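Multton and Vanonwood: What Happened to the People

When Multton bought Vanonwood in April, the combined company had 698 employees, two sets of job titles and two ideas of what a manager was supposed to do. Krystyna Kaczorowski ran human resources at Vanonwood before the sale and now does the same job for both sides. We spoke with her on a Thursday afternoon in her office, along with Kiyoshi Noguchi, who manages operations on the Multton side.

Kaczorowski said the first weeks went to questions that were not in the plan.

"We had slides on strategy," she said. "People wanted to know who signed their vacation requests. For nine days I couldn't tell them."

Vanonwood had 133 of the employees. Most had worked for the same supervisors for years, and many reported to someone new by the end of the first month. Noguchi said Multton moved too fast on that.

"We drew the chart before we met the people on it," he said. "I had two team leads who did the same work and were paid differently. They found out from each other at lunch. I should have told them first."

Pay took the longest to settle. Multton used fixed grades. Vanonwood let each department head set salaries within a budget. Kaczorowski hired Jolanta Witkowska, an outside consultant, to compare the jobs one at a time. Witkowska asked for written job descriptions and learned that Vanonwood had almost none.

"So she interviewed people," Kaczorowski said. "It was slow, and it cost more than I had asked for. I would do it the same way again."

Not everyone stayed. Kaczorowski would not say how many left, but she did say that two of the departures hurt. One was a scheduler who knew every customer by first name. "We offered her a retention bonus after she had already accepted another job," she said. "The offer needed to be in the first week."

Noguchi now holds a meeting every other week with supervisors from both companies. There are no slides. He writes down each complaint and reads the list back at the next meeting with what was done about it. Some items have been on the list since the beginning, including the expense software, which both sides dislike.

Asked whether the two companies feel like one yet, Kaczorowski said no.

"People still say 'your side' to me in the hallway," she said. "I say it too."
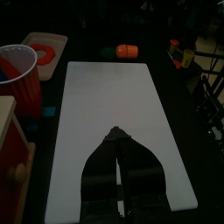
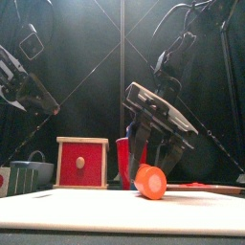 Advice for Other Buyers

Both managers said the human resources lead should be in the room before the price is agreed on. Kaczorowski was brought in after the papers were signed. Noguchi would also name every supervisor on the first day, even if some of the names have to change later. "A wrong answer I can fix," he said. "They had no answer at all, and they filled it in themselves."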